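Trelell Furniture Care List
Subject: Re: cloudy patch on dining table, and do I have to strip it?
From: Vittoria Caruso
Date: May 2019

Hello Ruthanne, and hello everyone,

I meant to answer this days ago and then my sister came to stay, and you can't very well sit typing about tables with your sister in the next room wanting to go out for lunch. So please forgive me, and I hope you haven't put the stripper on yet!

I've left your whole message in below so that people who get the digest can follow along.

> Hi all, I'm pretty new here and have been reading more than
> posting. I inherited my aunt's dining table this winter. It's a
> dark reddish wood, I'm guessing mahogany, and it was always very
> shiny when I was a kid. She had one of those thick pads on it for
> years and years. Now that the pad is off I can see a cloudy patch
> near one end, a lot of thin scratches that only show up at
> certain times of day, and a blue line where my son did his
> homework with a marker and went right off the edge of the paper.
>
> My neighbor says strip it and start over. My husband says leave
> it alone and buy a tablecloth. I don't even know what the finish
> is. My aunt used lemon oil on it every week, I remember the smell.
>
> Is there something in between? I have a shed with a space heater,
> a lot of old T-shirts, and not a lot of nerve.
>
> Thanks so much,
> Ruthanne

There is a great deal in between, and most of us on this list live there. Your husband is closer to right than your neighbor, though please don't tell him I said so.

Let me start with the marker, which I imagine is the part that makes you wince every time you walk by. The first thing to find out is which kind of marker it was. Ask your son, or go look in the pencil cup. A dry erase marker on a good sound gloss finish is usually not a tragedy. The finish is a film sitting on top of the wood, and that sort of ink mostly stays up on the film if the film is unbroken. If there are scratches the ink can settle down into them, and you'll be left with a faint thread of color after the rest is gone. A permanent marker is harder and I'd want you to write back before you do anything about it.
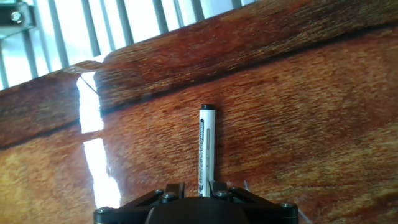 White marker, black cap end, reddish wood.

For the dry erase kind, begin with a soft cloth that you've dampened and wrung out hard. Wipe along the line, turn the cloth, wipe again. If that only lightens it, put one drop of dish soap in a cup of water and go over it with that, then a clean damp cloth, then a dry one right away. Don't leave any water standing. If there is still some blue, mineral spirits on a cotton rag will often take up what's left, and it won't bother any of the usual old finishes as long as they're sound. Open a window, and lay the rag out flat outdoors to dry when you're through. Never ball it up in the trash.

Please don't use rubbing alcohol! I know every household hints page on the internet says to. It is wonderful on a whiteboard. On your aunt's table it might take the blue off and the shine with it, and then you'd have a dull streak exactly the shape of the marker line, which I can promise you is worse. I did it to a sewing cabinet of my mother's when I was newly married and I kept a plant on that spot until we moved.

That brings me to what the finish is, and here alcohol does have its uses, in the smallest possible amount. Turn the table upside down if you can, or crawl under with a flashlight, and find a place where the finish runs around to the underside of the edge. Touch it with a cotton swab barely damp with denatured alcohol. Wait a minute or so. If it goes sticky, you have shellac. If nothing happens, try a different spot with lacquer thinner on a fresh swab, and if that softens it you most likely have lacquer. If neither one does anything much, you have a varnish of some kind, and you can relax quite a bit, for varnish puts up with nearly anything a family can do to it. Wear gloves for the lacquer thinner and don't breathe it. If the underside of your table was never finished at all (plenty weren't), look on the inside of the leaf joint.

As for mahogany, it may be. It may also be birch or gum or poplar with a red stain, and a lot of very handsome tables are. I wouldn't lose sleep over it. The care is the same, and the price would only matter if you were selling.

Now, the cloudy patch. If it's milky white it's probably moisture in the finish, and the first remedy is simply time. Leave the pad off. Leave the tablecloth off too, I'm sorry to say, at least for a few weeks. I've seen a haze of that kind fade away with nothing done to it at all except air. If it's still there when you've run out of patience, write to us and tell us what the swab said, and we'll go on from there. A haze in shellac and a haze in varnish want different handling and I'd sooner not give you both sets of directions and have you pick the wrong one at ten at night, as I would.

And it may not be haze. All those years of lemon oil leave a film, and under a pad the film never gets wiped or worn. So wash the top first. I mean really wash it, with the mineral spirits, a section at a time, changing to a clean T-shirt whenever the old one comes up brown. You'll be amazed at the T-shirts. The first time I did this, on the big table at the Owen library, I went through a whole bag and had to go home for pillowcases. Don't judge anything about the color or the shine until you've done this and let it sit overnight.

Then come the scratches. You say they only show at certain times of day, and you've put your finger on something that took me years to learn. A high gloss is a mirror. When the light comes in low and strikes across it you get a great white glare, and in and near that glare every little mark stands up and waves at you. At supper, with the lamp on overhead, you'd swear the table was perfect. So look at yours in both kinds of light before you decide how bad it is. Polished dark wood with a bright reflection across one part and faint pale scratches and smudges through the middle is a very ordinary sight, and most tables that look like that are in perfectly good health.

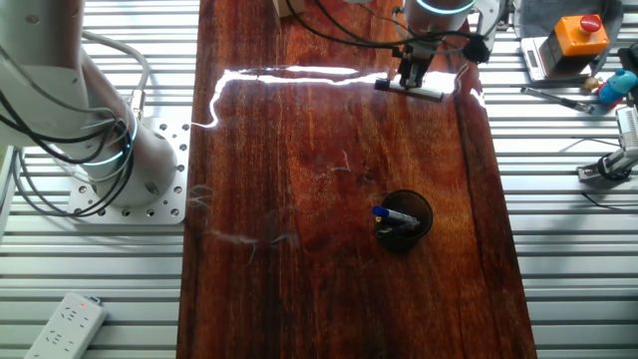
Trelell Furniture Care Digest, Vol. 13, Issue 2

If the scratches are in the finish and haven't gone through to the wood, what you want is paste wax and patience. Draw your fingernail gently across one. If it doesn't catch, wax will do nearly all of it. If it catches a little, wax will soften the look and you can decide whether you mind. Dark wax is kinder than clear on a red-brown table, as the clear kind can dry pale in the scratches and make them plainer than before.

People always ask which brand and I try not to start a war. I've used the Varovov brown for a long while and I like it, though it smells strongly of turpentine and my sister would not come in the room. Whatever you get, put on much less than you think. A lump the size of a walnut, folded inside a piece of T-shirt so that it works its way out through the cloth, will do a good part of a dining table. Go in circles to put it on, then finish with straight strokes along the grain. Let it haze, and buff it before it gets hard. If you wait too long you'll be rubbing until September.

Should you want to go further and take the scratches down, you can rub out the finish itself, starting with 1000 grit wet-or-dry paper and a little soapy water and working up through polishing compound. I don't recommend it for your first table, and I don't recommend it for anybody until they know how thick the film is. Edges and corners are the danger. The finish is always thinnest there and you go through before you know it, and then you really are in your neighbor's camp. My own dining table is more than 40 years old and I've never rubbed out anything except the one leaf we store in the closet.

About the shed: a space heater and mineral spirits don't belong in the same small building. Do your washing outside in the shade on a mild day, or in the dining room with the windows up and the stove off. A table is heavy and it would much rather stay where it is anyhow.

And the lemon oil. I know it's the smell of your aunt's house, and I wouldn't take that from anyone. But once you've waxed you'll want to leave oil off the table entirely, it only softens the wax and gives the dust something to hold on to. A dry cloth will do, and a damp one after a meal. I have a friend who puts a few drops of lemon oil on a cotton ball and keeps it in the sideboard drawer with the napkins, and the whole room smells of it when she sets the table.

Do let us know what the swab told you, and whether your son has owned up about which marker. And if anybody here has dealt with a pad that stuck, I'd like to hear about it, as I've only run into that one time and I'm not sure I handled it right.

Warmly,
Vittoria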